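Why Did the Gripper Let Go?

A gripper is a tool that works like a hand. Most grippers have two fingers. A motor pulls the fingers together until they press on an object. The press is called grip force.

The fault in this story happened at a workshop in Takov. A robot named Pemon had the job of moving small plastic cups from one tray to another. It moved 29 cups without trouble. Then it began to drop them. By the end of the test it had dropped 14 cups, and the motor was still pulling as hard as before.

Dayana Londoño, an engineer, stopped the machine and switched off the power. This step comes first every time. A gripper that has failed can still close suddenly, and it can pinch a hand.

She then looked at the finger pads. A pad is the rubber part that touches the object. Many pads have fine ridges, like the sole of a shoe. The ridges help the rubber hold on -- engineers call this friction. On Pemon, 2 of the pads had a thin layer of dust and oil in the ridges. The cups slid on the layer and fell.

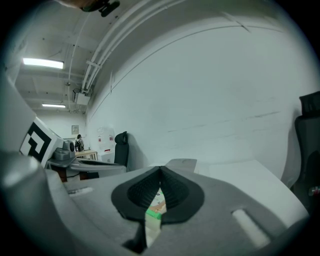

Why didn't the robot know it was dropping cups?

The robot measured only how far its fingers had closed. It had no sensor to tell it that a cup was slipping.

The repair was simple. The pads were wiped with a damp cloth and left to dry. The robot's program was changed too. If the fingers close farther than the width of a cup, the cup must be gone, and the robot now stops and turns on a yellow light.

Rules for working near a gripper:

Keep fingers out of the space between the pads.
Tie back long hair and loose sleeves.
Ask an adult to switch off the power before anyone touches the pads.

Words to know

Friction: a force that slows or stops sliding.
Sensor: a part that measures something, such as light or pressure.
Fault: a problem that keeps a machine from working correctly.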